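Re: Catstead disc, runtime and aspect ratio

On October 11, 2026, the Marnau list member wrote:
> The back cover of the Catstead disc says 145 minutes. My player
> stops well short of that. Is this the cut version?

The cover is wrong. The long version was only shown on cable. The Sikthorpe disc has the same transfer, with 20 chapters and the mono track. Both are framed at 1.85, and both lose a little on the left side in reel two.

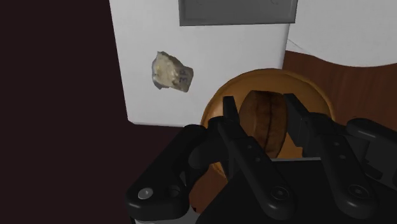

Brown object held over the round dish, computer render.

The subtitles differ. Sikthorpe has 713 lines, Catstead 461 – the second set skips the radio voices and most of the lab talk. If you need the full dialog, get Sikthorpe. The commentary is the same on both and drops out for a few seconds at the layer change.

A corrected cover for Catstead is listed for February. The disc itself will not change.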